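Notebook, shelf-picking cell
May, started 7:40 in the morning

Big day on the drop fault! I think we finally have it, or at least most of it, and I want to get it all down before I lose the order of things.

Recap for anyone who has been on the Prirnholm job and missed the fun. Since the software update the left hand has been letting go of bottles over the basket before the arm reaches its release height. It doesn't fumble them. The fingers open cleanly, as if they had been told to, and the bottle falls the rest of the way. Most of the time it lands fine and the run carries on, so the log calls it a success, and that is how it got past us for so long. Then last night one bounced off the rim, went across the floor and split at the neck. Sticky floor, one run lost, and a very good reason to stop and look properly.

First thing this morning: pulled the logs for the last 300 picks and looked only at the gap between "open" being sent and the arm reporting it was at height. On 35 of them the open command went out early. That is far more than I would have guessed from watching. What I love about this is that every single early one is a left-hand release with the right hand holding the basket. Runs with the basket parked on the stand: zero. So it's something the two arms do to each other.

8:55. Tried the obvious things first. Swapped the finger pads (the old ones were due anyway). No change. Swapped the hand's cable for the spare from the Jardine crate and wiggled it at the wrist while it was gripping, hard, much harder than it ever gets in a run. Grip held. Put the old cable back, labeled the spare GOOD so we stop testing it every time something goes wrong.

9:30. Plotted the force reading at the left wrist against the basket height. Oh, this is a pretty plot. When the right arm carries the basket up to meet the bottle, the bottle touches something already in the basket, the load on the left wrist drops, and the Gadutix controller reads that as "object is resting on a surface, okay to release." Which is exactly the rule we gave it! We wrote that rule for the parked basket, where touching something does mean you're down. With a basket that moves, and with things already in it, a light brush on the way in looks just the same for a few hundredths of a second.

So the hand is fine, the cable is fine, and the rule is too trusting. I'm weirdly happy about this.

10:15. Change number 1: the load has to stay low for 3 control checks in a row before release is allowed. Change number 2: no release at all while the right arm is still moving. Change number 3 is the safety one and I should have had it from the start. If the load drops while the left arm is above release height, both arms stop and hold, fingers closed, and the operator gets the amber light. No guessing.

Checked the e-stop while I was in there. Fingers stay closed on stop, good. The right hand also stays closed, so the basket doesn't come down on anybody's feet. Wrote that on the card by the switch in big letters, as the old card only talked about the left.

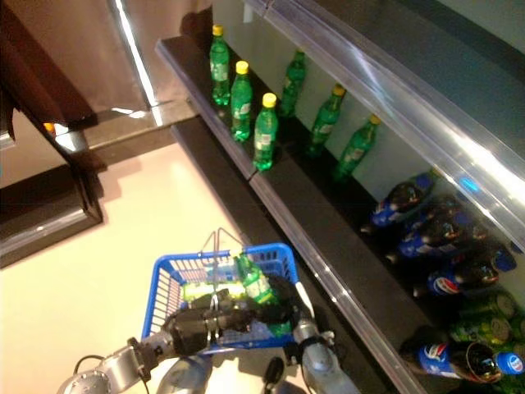

Prirnholm, May

Set up on the store shelving with the drinks. The bottle going into the basket is one of the green ones with the yellow caps, the same kind as on the upper shelf, and there's a lime-green item in the basket already, toward the left. Left arm lowers, right hand has the rim. A moving basket with something in it for the bottle to brush against is the very case that kept catching us, so I wanted lots of these. The Pepsi bottles and green cans lying down on the lower shelf stay out of it for now. Picking from the pile is its own problem and I don't want two faults tangled together.

First run with the new rule went through clean. Then the amber light came on, and I may have cheered. The bottle had brushed something high up, the load dipped, both arms froze and the fingers held. Old code would have dropped it right there. I reset, it backed off, came in again and put the bottle down like it was nothing.

Less good: it's slower. You can see it thinking before it opens. The wait on the right arm is the bigger cost, as it takes its time to settle, and the Plullisia people will notice that before they notice anything else. I would still take slow over cola on the floor. Maybe we can tighten the settle limit once we trust the rest.

Also found one I can't explain yet. A stop with no brush at all that I could find in the trace, only a small dip as the elbow passed through its middle range. Could be the cable loop near the left arm pulling as it swings. Taped it back a little and it hasn't come up again, but I haven't run it long enough to say so.

To do:
Leave the old rule switched off everywhere, including the demo settings. Please don't turn it back on for speed!
Change the log so an early release counts as a fault even if the bottle lands in the basket.
Proper cable clip for the left arm, tape is for today only.
Rerun with a fuller basket, then with an empty one.
Long soak, 3,000 picks, once the clip is on.
Mop. The spot by the stand is still tacky.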